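Why does cloth get wrinkles?

Cloth is made from many thin threads. The threads go over and under each other, like the strips in a paper basket. This is called weaving.

When you fold a cloth and press on it, the threads bend. In cotton, very small parts inside the thread hold on to each other in the new shape. So the fold stays. 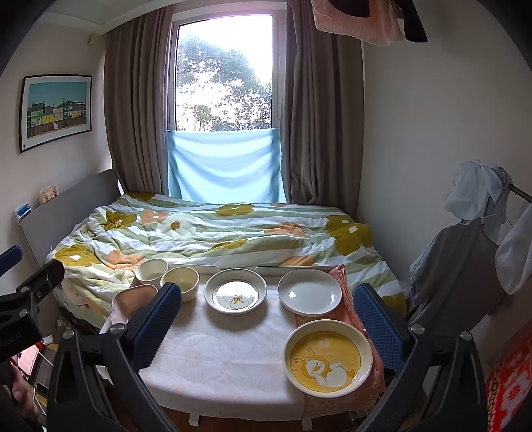
Water helps these small parts to let go. Heat helps also. This is the reason an adult uses steam when ironing a shirt.

Wool is different. Its threads are a little like springs, and many folds go away in one night on a hanger.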